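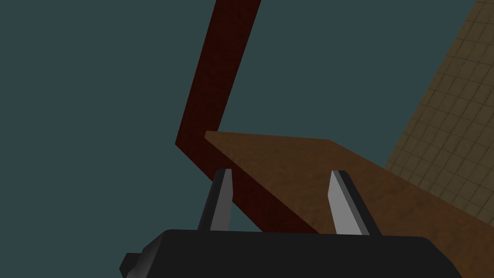
The wrist camera stream in our simulation cell stalls when the arm moves into the pre-grasp pose over the board, and the grasp planner then works from an old frame. We run the Bollix planner against the Pisutico simulator, and the ticket covers both until we know which side is at fault. The pose is the one where the gripper is open, with the wooden board behind the right finger and the dark red bar passing behind the left one. At this pose the planner should segment the board and the bar as two objects. On a bad run it returns the mask from the previous pose, shifted, and the approach is computed from that.

Component: perception bridge, wrist camera
Site: Londham
Severity: medium (blocks the overnight regression, does not block manual runs)
Status: resolved, one follow-up open

Steps to reproduce
1. Start the simulator headless with the table scene.
2. Start the bridge with default settings.
3. Send the arm to the pre-grasp pose.
4. Request a plan as soon as the controller reports the goal reached.

Expected: the plan uses a frame stamped after the goal was reached.
Actual: on some runs the plan uses a frame stamped 900 ms before it. No error is logged and the planner returns success.

Log extract from a bad run
[bridge] goal reached, requesting frame
[bridge] frame received, age 900 ms
[planner] segmentation ok, 2 objects
[planner] plan found

Entry 1, 09:20
Ran the regression 117 times overnight on the build machine. 18 runs used a stale frame. The rest were fine. The stale runs are not bunched together and do not follow any one test case, so I don't think it is a slow leak. Memory on the bridge process is flat for the whole night.

Entry 2, 10:45
First guess was the controller reporting the goal too early. Checked the joint states against the goal message and they agree on good and bad runs alike. The arm has stopped by the time the message goes out. Controller ruled out.

Entry 3, 11:30
Turned the camera rate down by half to see if the renderer was falling behind. No change. Turned it back up. Also tried with shadows switched off, on the chance that the render cost was the problem, and that made no difference either. I have left shadows at the normal setting so the segmentation results can still be compared with last month's.

Entry 4, 13:10
Reply from the simulator side: they asked whether the depth and colour frames are stamped separately. They are. The bridge pairs them by nearest stamp and hands on the pair with the older of the two stamps. That explains why the age looks odd in the log but it does not explain a gap this large, as the two streams are normally within one frame of each other.

They also asked for the mask output. On the stale runs the mask edge for the board sits off the true edge, and part of the bar is labelled as board. Attached to the ticket as a separate archive.

Entry 5, 14:50
Found it, I think. The bridge keeps a queue of image pairs and the planner takes from the front. The queue is meant to be emptied when a new goal is accepted. The call to empty it is there, but it runs in the goal callback, and the image callback can be halfway through adding a pair at that moment. The old pair then goes in after the queue has been cleared and sits at the front until something asks for it. On a quiet machine the window is very small. On the build machine, with the tests running side by side, it gets hit often enough to matter.

Entry 6, 15:35
Workaround for anyone who needs to run tonight – set the queue length to 1 and turn on the age check in the planner config:

image_queue_length: 1
reject_stale_frames: true
wait_for_fresh_frame: true

With these set the planner waits for the next frame instead of failing. Planning takes slightly longer. Please do not commit this to the shared config.

Entry 7, 17:05
Proper fix is in the Farquharson branch. Both callbacks now take the same lock, and any pair stamped before the current goal time is dropped when it is read, whatever the state of the queue. I also changed the log line so that a dropped pair is written as a warning. Before this there was no way to tell a good run from a bad one without comparing stamps by hand.

Entry 8, 08:40
Left 49 runs going overnight with the fix and the default queue length. No stale frames used. The new warning did appear in the log on several runs, so the old pairs are still arriving and are being dropped as intended. Masks match the reference for the board and the bar at the pre-grasp pose.

Merged. Regression job switched back on.

Follow-up
The age check should be on by default. At the moment a planner with the default config will accept a frame of any age, and the next bug of this kind would be just as quiet. Raised as a separate ticket against Bollix, as it changes behaviour for people who replay recorded data, where every frame is old. It probably needs to follow the simulated clock and skip the check when a recording is playing. The replay case has to be tested before the default is changed.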